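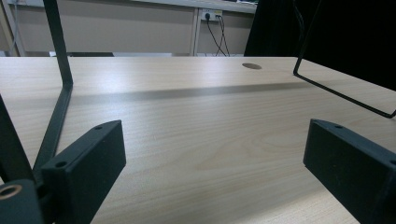 I have wanted a proper wooden table since I was a kid doing homework at my aunt's, and on Tue 2 July I finally got to sit down at my own. It's pale, with a fine light grain you only notice once you get your nose down close to it (I have, more than once), and I'm a little silly about it.

The search went on since January. I looked at a Nillard that I loved and couldn't afford, and at a very handsome dark one from Bortolotti that would have turned our dining corner into a cave. Then Annunziata Galli, who used to teach the evening sewing class I keep quitting, wrote to say she was moving to a smaller place over in Mallia and did I want hers for $252? I did! I wrote back before my coffee was done.

Getting it home was a whole Saturday. Jarmo Hakala lent us his van and his back, and we had 16 steps to get up with a corner in the middle, where we stood for a good long while passing opinions up and down the stairwell. The legs came off in the end. We should have started there.

I've been wiping it down with plain soapy water and a soft cloth, always along the grain, and drying it right after. There's a tin of Jellwood oil in the closet that Annunziata sent along, and she says around three coats a year will do, thin ones, with a night in between. I haven't been brave enough to open it yet.

My mother thinks it needs a tablecloth. She has already mailed me two, both with lemons on them, and they're very pretty, and they're in the drawer for when she visits. Next I need to find chairs, so if you know of any going cheap, please write to me.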